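Search this site Enter keywords Go

Introduction to Retail Floristry
Handout 6: Artificial stems, pricing and care

This handout belongs to the second part of the course. Please read it before the practical class in July, and bring your price sheet from Handout 5. The order of the topics is the same as in the lecture, but I have added the part on storage, which we did not finish.

1. Why a flower shop sells artificial stems

Many students come to this course with the opinion that a serious florist sells only fresh flowers. I had this opinion too when I started at the shop in Panley. After my first winter there I changed it. Restaurants, dentists and small hotels want color on the desk all year, and they do not want to change water. If you cannot offer them something, they will buy it in another place and you will also lose their fresh orders for holidays.

The trade uses several words for the same product. "Silk" is the old word, and customers still say it, even when the petals are polyester. "Real touch" means that the surface has a coating which feels soft and a little cool to the finger. "Permanent botanical" is the word you will find in catalogs. In the exam please use "artificial", it is short and everybody understands it.

2. Choosing flowers by shape

A fresh flower moves during its life. It opens, bends to the light and drops a petal. An artificial flower stays as you set it, so the choice of shape is more important. Flowers with a simple closed form are the most forgiving. Tulips, calla lilies and rosebuds look right from a distance even when the quality is only medium. Open garden roses and peonies are harder, and cheap ones show their plastic center.

Tulips have one more advantage. The leaf is wide and plain, and it covers the place where the stems come together. If you tie them by hand, turn each stem a little in the same direction, as we practiced with fresh material, and tie at the narrowest point. Twine or raffia is better than wire for anything the customer will see.
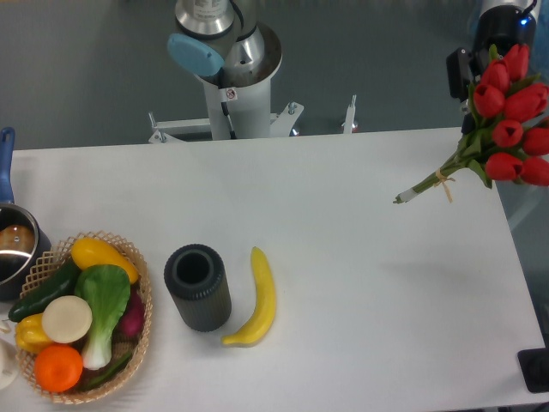
Fig. 6.1. Red artificial tulips with green leaves, tied with tan twine.

Red is the color that sells best in February and again before the winter holidays. For offices I recommend white or pale yellow — red becomes tiring for people who sit beside it every day. Do not mix more than two colors in a tied bunch of tulips.

3. Pricing

Use the same method as for fresh flowers, but leave out the line for waste. In the lecture we worked with the Hutapea order. The materials cost 52 dollars and the finished work for the reception desk was sold for 159 dollars. Many of you forgot to include the container in the materials. Please do this calculation again at home.

For rental contracts the shop keeps the ownership and exchanges the pieces each season. The Manex contract, which Rhonda Sawatzky presented to us, was 700 dollars per season for one lobby. Notice that cleaning and transport are inside this price.

4. Cleaning and storage

Dust is the main enemy. Use a soft brush or a hair dryer on the cold setting, and work from the top down. Coated petals can be wiped with a damp cloth. Never put printed fabric petals in water before you test one petal, the dye can run.

Store the stems flat, in closed boxes, away from windows. Red and purple fade first. At the Zomcombe warehouse they write the month of purchase on every box, and I advise you to copy this habit — after two years you will not remember.

Homework

Write a quote for a small waiting room, with and without a rental contract. One page is enough. Show every line of the materials, also the twine.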